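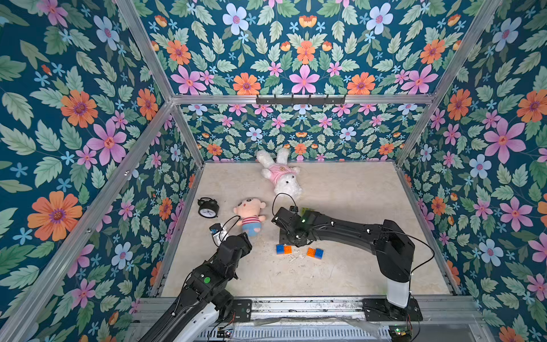
The left arm dropped its grip three times in one afternoon before I stopped blaming the software. I had been running a pick-and-place routine on the two-arm cell I call Skistmont, and everything had gone fine for most of the winter. Then the left gripper began to go slack partway through a move. No error on the screen, no warning, just jaws that stopped holding. The worst spot was the far left of the floor, out past the doll in the striped top and close to the alarm clock, where the arm has to stretch and turn its wrist at the same time. Near the toy bricks in the middle it almost never happened. I should have paid attention to that sooner than I did.

My first guess was a bad servo. The gripper motor is the one that works hardest and it had a lot of hours on it. I ordered a new one from Remska, waited for it, put it in, and had the same fault on the second run. So that was money spent on a spare.

My second guess was the control code. I write the motion scripts in a little program of my own called Plevis, and I had changed how it handles timeouts back in November. I rolled that back. Same fault. I put it forward again and added logging on every command sent to the gripper and every reply that came back.

The log is what got me somewhere. Over one long session it recorded 2,689 commands to the left gripper. In 246 cases the reply was late, and in a smaller group there was no reply at all. Nearly all of the missing ones came when the wrist joint was turned past 60 degrees. Under that, the link was clean.

With the power off I moved the wrist through its range by hand and watched the cable. At the far end of the turn the gripper lead pulled tight against the edge of the bracket. I took it off and bent it between my fingers with a meter on it, and the reading came and went. The jacket looked all right from the outside. Inside, one conductor had broken and the two ends were touching most of the time.

What bothers me more than the cable is how the system behaved. When the gripper lost its link for long enough, the motor controller cut torque and the jaws relaxed. The arm itself kept going. Plevis sent the next waypoint because nothing told it not to. With a plush toy this does no harm. I have also used this cell to move a glass jar, and I have had my hand in there to reset a part while the other arm was still live. I don't do that anymore.

Changes so far:

New gripper lead, roughly an inch and a half longer, with the slack taken up in a loop that stays clear of the bracket through the full turn.

Plevis now stops both arms if either gripper misses 2 replies in a row. It holds position and waits for me to clear it.

The stop button used to be on the shelf behind me. It is now on the front edge of the bench where I can hit it with my knee if I have to.

I made the same cable change on the right arm. Its lead tested fine, but it is the same age and does the same kind of work.

I reran the whole routine overnight with the new lead and the log shows no missed replies. I want a few more nights of that before I call it fixed. The Cocco board that reads the joint temperatures still resets itself once in a while, and I don't know yet if that is related. It is on a different supply, so probably not. I'll put a meter on it next week.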